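**Member Forum > Store Operations > Shelf Standards**

**Thread: Middle shelf layout and use of blue baskets, drinks and snacks bay**

---

**vbegovic_ops** (moderator)
June 8, 2020

Members are asked to review the proposed layout for the drinks and snacks bay at the Kamusari store before it is circulated to the remaining Belluvska locations. The proposal has two parts.

1. Soda bottles, cans and packaged snacks are to share the middle shelf, grouped by product, with the bottles on the left.
2. Stock awaiting placement is to be carried to the bay in a plastic basket with open sides. Cartons are no longer to be brought onto the sales floor.

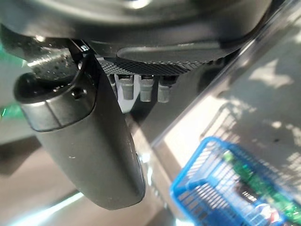

The second part applies to every store with a sales floor under 2,000 square feet. Kamusari measures 1,278 square feet, and Ahmadpour measures 853. In both, a carton left beside the shelving narrows the walkway to a degree that customers have raised in writing.

Comments will be accepted until the August revision of the shelf manual.

Vlasta Begović
Store Standards

---

**kamusari_floor2**

Thank you for posting the proposal. Our store supports the basket requirement without changes. With regard to the shared shelf, the grouping is sound, but the manual should state how far forward the bottles are to stand. At present each shift follows its own practice, and the row becomes uneven between the wall and the price strip. 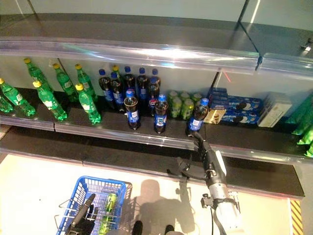

*Drinks and snacks bay, middle shelf: green bottles, dark cola, cans, cookies.*

I would draw attention to the cola in particular. Several bottles are at the wall and others are near the shelf edge. A customer of average height can reach both, but the bay looks half stocked from the door.

---

**ahmadpour_nights**

I must disagree on the question of bottle position. Pulling every bottle to the edge is acceptable when the shelf is full. When it is not, the front row hides the gap behind it, and the night shift does not learn that the product is low until the last bottle is sold. We would prefer that the manual remain silent on this point and leave the matter to the store.

I also question whether cookies belong beside canned drinks. At Ahmadpour they were moved to a separate bay, and we have had no complaints.

---

**kamusari_floor2**

The concern regarding low stock is a fair one. It could be met by a check at the start of each shift, as is already done for dairy. I do not agree that the manual should say nothing. New employees read it, and they ask.

On the cookies, our customers tend to buy them with a drink — we would ask to keep them where they are.

---

**t_vamau_supply**

I write on behalf of Vamau, which supplies baskets to the group. Members have asked whether the size of the side openings is important. For bottles and cans it is not. Small loose items such as single-serve packets should be placed in a tray first.

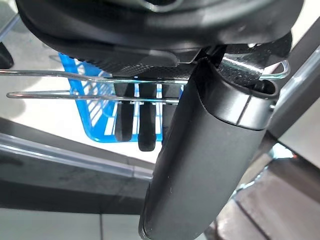

*Blue basket with slotted sides, next to wire rods.*

Baskets may be wiped with the same cleaner used on the shelves. Please do not stack them while loaded.

---

**ahmadpour_nights**

Could Vamau confirm whether a lower basket is available? The present type is satisfactory for bottles, but my colleagues find it deep for snack boxes.

---

**t_vamau_supply**

A lower type is available on request. Orders should be placed through the store manager.

---

**vbegovic_ops** (moderator)

The comments above have been noted. The basket requirement will go forward as written. The draft will be amended to read: "Bottles are to be brought forward at the start of each shift, after the back row has been checked." The position of cookies will be left to each store for the present.

Ahmadpour may submit a further objection to the amended wording in this thread.

---

**ahmadpour_nights**

The amended wording is acceptable to us, provided that "start of each shift" includes the night shift. Our preference for a separate cookie bay stands.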